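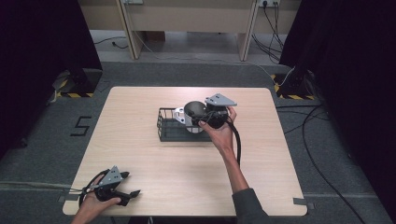
4.2 What the placement rules cover

Most written guidance for hand-held gripper recording starts with the floor. The Hunditz protocol asks for tape at the table corners, a marked footprint for each equipment stand and a station number that can be read from the operator's head camera. These rules are cheap to follow and easy to audit, and we suspect that this explains much of their popularity. Tanabe and Han argue that fixed furniture makes recordings comparable between sites. Their own evidence is thinner than the claim: 80 recordings at a single site, with one table height throughout.

We do not dispute that a table should stay where it was put. Our doubt concerns how much a passed floor check says about the recordings made afterwards. Of the 17 clauses in the Hunditz text, only one deals with the state of the finger pads, and it asks that they be "in good order". No limit is given for wear, and none of the operators we asked could say when a pad ought to be changed. Cable routing is treated in much the same way. It must be "tidy", a word that Yan and Guo read differently when each scored the same sessions.
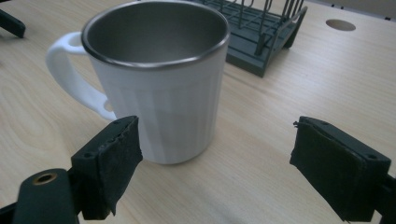
Photo: Yuzhen Fang / Stergiou

Figure 3. Mug and finger pads from the gripper camera. The foam on the right pad is slightly peeling at one corner.

Would the pad in Figure 3 pass? Under the present wording, it depends on who is asked. A slightly peeled corner may have no effect on a grasp, and we have no measurement showing that it does. The trouble is that the protocol gives an auditor no way to find out — there is no reference photograph, no wear scale and no duty to log a replacement. The Danovow revision, circulated in July, adds a line on "regular inspection" and leaves the interval to the site.

Objects fare little better. The checklist records "mug, white" and stops there, though a ribbed outer wall and a metal rim could each matter to anyone trying to repeat the task with a different cup. Until such details are written down, we would treat a compliance score as a statement about floor tape and furniture.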